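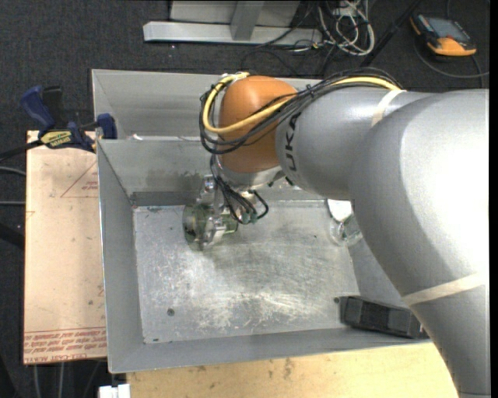 Sitdale repair evenings to return for a second year, with a bigger hall and longer hours

For immediate release – 3/26/25

The people behind the Sitdale Repair Evenings are delighted to say that the popular mending sessions will be back this spring, and that they are moving into the old drill hall on Song Street, where there is a good deal more room to spread out, a proper kitchen, and (at long last!) enough sockets to go round.

The evenings began last November in the back of the Woneo hardware shop, with a couple of folding tables and a very large teapot. Neighbours were asked to bring along anything broken that they could carry, sit down with someone handy, and have a go at putting it right together. Over the winter 367 items came through the door, from toasters and table lamps to a music box, several pushchairs and a great many winter coats with stuck zips.

Fiachra Mac Mathúna, who started the evenings and still runs the lamp table himself, said: "I thought we might get a few people in out of the rain, and on the first night they were queuing past the paint tins. What I have loved most is seeing somebody take the back off a radio for the first time in their life, a bit nervous, and then not wanting to give the screwdriver back. We never could fit everybody in at the shop, and I felt dreadful sending people home with their kettles, so the hall is a real treat for us."

The new season has been made possible by a gift of £3000 from Sedelix, the local lighting firm, which will pay for the hire of the hall, a second sewing machine and a safety tester for plug-in goods. Woneo will carry on supplying fuses, glue, screws and sandpaper, and will keep a box by the till for anyone wishing to pass on spare parts or old tools they no longer use.

Each session will have room for 60 visitors, up from 20 at the shop. There will be separate tables for electrical goods, clothes and soft furnishings, wooden things, and bicycles, as well as a new corner for children, who can bring a poorly toy and help to mend it. Tea and cake will be served all evening, and those who have nothing to fix are every bit as welcome – plenty of our regulars come for the chat and end up holding a torch for somebody.

Repairs are free, though there is a jar for those who would like to put something in. Visitors are asked to bring one item each, to clean it first if they can, and to bring any loose bits in a bag or envelope. We are sorry to say that microwaves and anything that runs on petrol cannot be taken.

Places can be booked at the counter in Woneo, where the list of dates is up in the window. Anyone who can sew, solder or sharpen and would like to lend a hand is warmly invited to leave their name there too.

ENDS

Press enquiries: please ask for Fiachra Mac Mathúna at Woneo, Sitdale.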